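Month two of recording household tasks by hand for the Dotell arm. Writing up the battery swap because people keep asking why a job that takes a person seconds has taken us since June.

The setup: a person does the task wearing a head camera, the recordings get cleaned up, and the policy trains on those plus a smaller set collected by remote control. We have 3418 clips from the head camera so far. Target for the first training run was 3000, so we went over.

Remote control alone was too slow for this one. Brock Sandhu is the best operator we have and he needed up to 7 minutes to get a pair of batteries into a remote through the Illidari controllers. Most of that was the second battery. You push against the spring, it slips, you go again.

So we changed the split. Bare hands for the fine finger work, remote control for picking up and putting down. The arm learns the order of things from the hands and the limits of its own wrist from the controllers. That's the theory anyway.

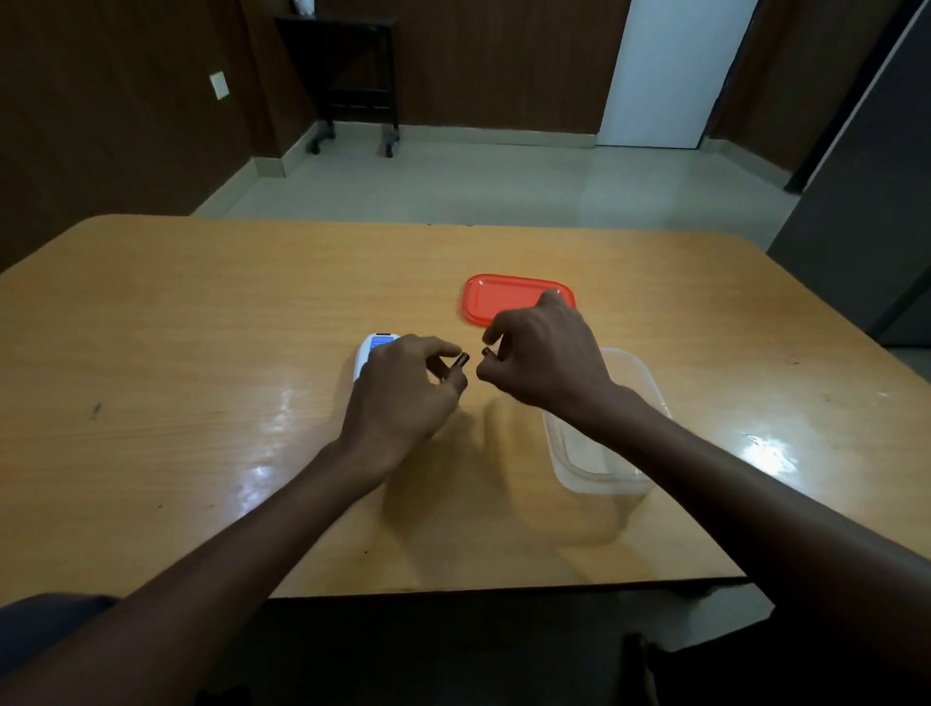 Two-handed work is where most of the labeling arguments come from. Our label list had "hold" and "insert" and not much else. Then you look at what people do with batteries. There's one in each hand, ends facing each other with a short gap between them, and the remote is lying on the table half under the left hand. Is that a hold? Is it a compare? We added a label called "ready" and moved on. Beaudoin wanted it split into two labels and lost the vote.

Also new in the instructions for demonstrators: don't speed up. People get good at the task after a dozen goes and start blending steps together. The Purkex software that cuts the recordings into steps can't find the boundaries any more, and somebody has to go in and mark them by hand.

Second instruction: keep the work near the middle of the table. If you lean back and pull the remote into your lap, the head camera loses it and that clip is no use to us.

Third: if you drop a battery, pick it up and carry on. Don't restart. We want the recoveries in there. The first batch had almost none and the arm had no idea what to do after a fumble - it just kept pressing an empty gripper into the compartment.

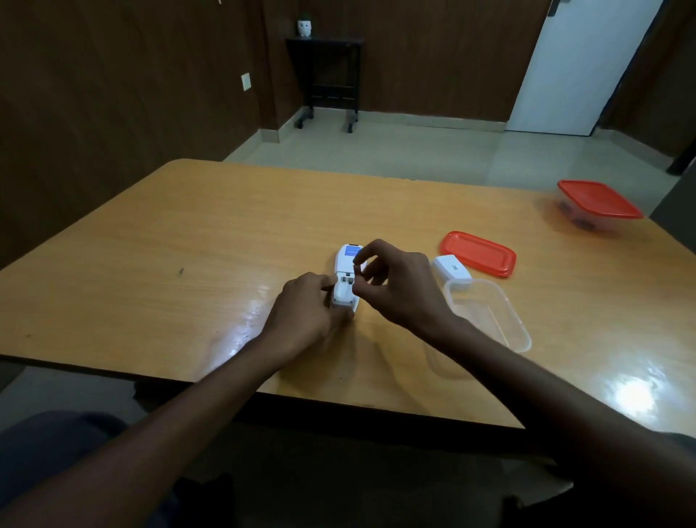

Left hand steadying the remote, right hand with a battery over the open compartment.

Current state on the arm: it finds the compartment most of the time. Getting the battery the right way round is still poor. 4 good swaps in a row is the best run so far, all with the same remote.

Next up is putting the cover back on, which I expect to be worse. The tabs are small and the gripper pads are wide. Brock wants to try thinner pads first. Will post when there's something to report.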